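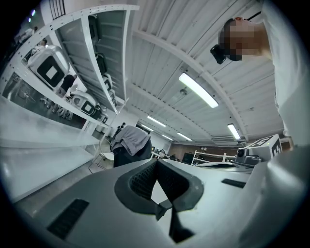 Estantería blanca con cajas cúbicas, bajo cubierta metálica con tubos fluorescentes.

Estantería Wosten, serie Bravo
Fabricante: Flillora

Sistema de estantes abiertos para almacén y taller. Color de serie: blanco. Se suministra desmontada, con tornillería y pies regulables.

Datos técnicos
Fondo útil del estante: 46 cm
Ancho del módulo: 122 cm
Carga máxima por módulo, repartida: 400 kg
Peso del módulo básico: 21 kg
Acabado: pintura en polvo

Cajas cúbicas Hasora
Color blanco, sin asas. Se piden por separado. El marcador cuadrado negro con centro blanco va aplicado en la cara de la caja y admite pedido sin él (indíquese en la hoja de pedido). No apilar más de dos alturas sobre un mismo estante.

Montaje
Nivelar los pies antes de cargar. Los módulos contiguos comparten bastidor lateral; el módulo de ampliación incluye uno solo. En naves con suelo irregular se recomienda el anclaje a pared, referencia aparte. Los estantes se recolocan sin herramientas una vez descargados.

Limpieza
Paño húmedo y detergente neutro. No emplear disolventes ni estropajo metálico.

Plazos
Módulos básicos y de ampliación, de almacén. Colores distintos del blanco, bajo consulta. En agosto no se sirven pedidos de cajas.

Tarifa válida desde el 15 de febrero de 1999. Portes no incluidos.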